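Workshop > Notebooks > Renunbridge room > Laundry

August 1, 2022

Back at the Renunbridge room, and today was all clothes. Armelle Pons wanted the dark stuff bagged before anyone touched the desk or the closet, and I wasn't going to argue (the desk is a whole other day, trust me). Dark clothing only, navy and charcoal and black, into the blue bag, no folding. I'd pencilled in 60 minutes for it, tea included. 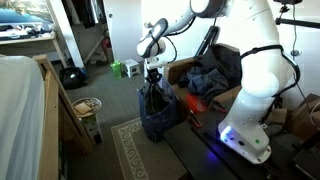 2 min read

The bag is my main gripe. It's a soft thing and the sides sag the minute you let go of the top, so you end up feeding a sleeve into a fold of fabric and wondering why it won't go down. Magdy Ezzat reckons we should try one with a stiff rim, like the ones they had at the Lockyer place in July. I'd be happy with that! Or just turn the top edge over twice, which is what my mum always did.

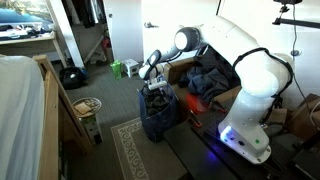 Jackets and hoodies are the other pain. Anything with a hood grabs whatever is next to it, and then half the heap wants to come along for the ride. My vote is to put the heavy pieces in first and let the small stuff fill the gaps, but Armelle likes it the other way round so we'll do one of each and compare.

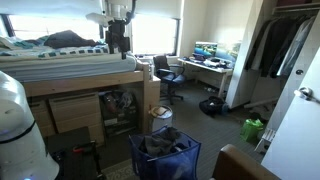
Still to sort out: whether the blanket on the loft bed counts as laundry (I say yes, Magdy says it's bedding and goes on its own list). Also need to ask if the hanging clothes in the closet stay put. Leaving them for now.

6 comments · 9 shares

Contact the workshop | © Trevuvano | Back to top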